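Notes from a month of public consultation

I spent most of September going to meetings about the regional transport plan. I went to five of them, which is more than I meant to. I don't work in politics and I'm not a member of a party. I live in Msimang, I take the bus to work, and the plan would move my stop and two others out to the ring road.

What follows is mostly for people in the valley who couldn't get to the sessions and keep asking me what was said.

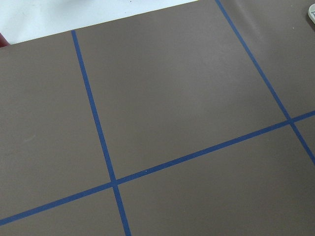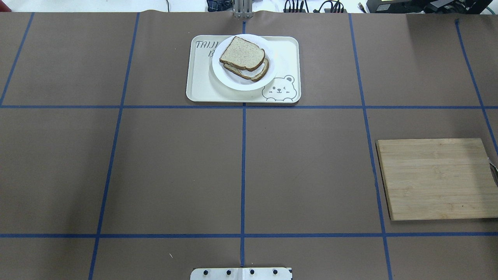
How the process was set up

The regional council has to consult the public before it votes on anything this size. It held open meetings in Msimang, Fimside and Kiteck, plus two working sessions where people who had signed up could go through the draft line by line. There was also an online form. It closed at noon on the last day, and a lot of people found that out at one o'clock.

The council says it received 851 responses. That number was read out at the start of the fourth meeting and again at the end. A woman near me asked how many of them were from people who use the bus, and she was told the form had no question about that. She asked if one could be added next time. They wrote it down.

The draft itself runs to 78 pages, plus maps. The maps are in a separate file, which the library in Fimside couldn't open on its public computers. I printed the section on our route and left copies at the front desk. They were gone in two days, so I printed more.

What people said

The open meetings were all much alike. Someone from the council presented the plan for forty minutes and the floor was open for the rest, with two minutes per speaker. In Msimang the line went out the door and the meeting ended with people still standing in it.

Most speakers were against the ring road stops. The reasons were the ones you would expect: the walk is long, there's no sidewalk for part of it, and the last bus gets in after dark for half the year. Several shop owners on the main street spoke about losing the foot traffic.

There were also people in favor, and I think they got less attention than they should have. A nurse from Kiteck said the current route adds so much time to her trip that she has given up and drives. The ring road stops would get her to the hospital in one bus. I hadn't thought about Kiteck at all before that. I still don't want my stop moved, but I can see it isn't a stupid plan.

The working sessions were better. They were small, you could ask a question and then ask a second one, and the staff had clearly read the draft. Pieter Mabuza, who sits on the council for our side of the valley, came to both and stayed to the end. I have voted against him twice and I'll say that he listened. He wouldn't promise anything, though. When he was asked whether the council could change the route after the consultation, he said it could "take the findings into account." Someone asked if that meant yes. He said it meant what it said.

Where I think it goes wrong

My main complaint is that there is no rule about what happens to the comments. The law says the council must consult. It doesn't say the council must answer. At the end of this there will be a summary report, written by the same office that wrote the plan, and then a vote. A comment that was sent in 300 times can get one line, or none.

Nosipho Swanepoel raised this at the Fimside meeting. She wants the council to publish a reply to each main objection before the vote, even if the reply is "we disagree and here is why." She has started a petition asking for that, and I signed it. It takes no position on the stops, so people on either side can put their name to it.

The last time we had one of these was the Stellik bridge closure. I looked up the summary report for that one. It lists the meetings, gives the attendance, thanks everyone for their views and recommends the original plan with no changes. The bridge may well have needed closing. But if you had gone to those meetings, you could read the whole report and never learn what anyone did with what you said.

What happens next

The summary report is supposed to be out before the budget session. The vote comes after that and it's open to the public, though you can't speak at it. I'll go, and I'll post the times for each council member's office hours when I have them all. So far I only have Mabuza's, and they are in the morning, when the people who take my bus are on it.

If you sent in a comment, keep a copy. The online form doesn't email you one.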